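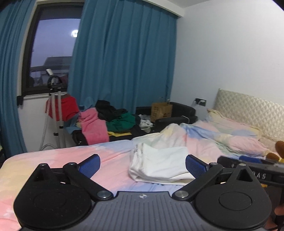 4.2 How a breakup story gets its second wind

I went into this part of the study thinking breakup rumors would behave like the dating rumors in Section 4.1, only sadder. They don't, and I had to throw out most of my first coding sheet to deal with it! A dating rumor usually has one starting point (a dinner, a shared car, two people at the same concert) and everybody copies it for a day or so. A breakup rumor often starts from something missing. No birthday post. No ring in a selfie. A wife who skips the premiere. There's no event to report, so the writers on the five sites I followed had to build one out of other people's guesses, and watching them do it was easily my favorite part of the whole project.

For this section I pulled 61 posts about supposed celebrity splits from Pulard, Utura and three smaller blogs, and I read each one together with its comments. Teodoro Marín coded the same set separately, without seeing my notes, and then we sat down and argued over the ones where we didn't match. We disagreed on 19 at first, mostly over what to call a source. I had been counting "an insider tells us" as a source. Teodoro had been counting it as decoration (his word, and I've come around to it). In the final version we put anonymous insiders in their own group, so readers can lump them with whichever side they like.

The pattern we kept running into looks like this. A post goes up with a question mark in the headline. The commenters answer the question, often with great confidence, and somebody always has a cousin who works at the hotel. Then a follow-up post appears saying "fans are convinced," and now the comments are the news. In 33 of the posts the only new material since the previous item on that couple was something readers had said. Utura did this more openly than Pulard, quoting commenters by screen name, while Pulard liked to fold everyone into "the internet."

I should say something about the denials too, because I expected them to close the story and they mostly didn't. A publicist's statement got its own post, sure, but the wording around it tended to keep the door open: the couple was "putting on a united front," or the rep "stopped short" of some detail the rep had never been asked about. I found one denial from February that was still being linked months later as background for a completely different rumor about the same actor. Commenters were sometimes more careful than the writers here. Several long threads had regulars telling newcomers to go back and read what the statement said, which I found oddly touching.

One limit I want to be upfront about: I only saw what was live on the page when I saved it. Headlines get changed, and deleted comments leave gaps that are hard to read around. Section 4.3 picks up the reunion posts, where the same couples come back and the same writers have to explain them.

Figure 1. A folded white cloth on a pastel duvet.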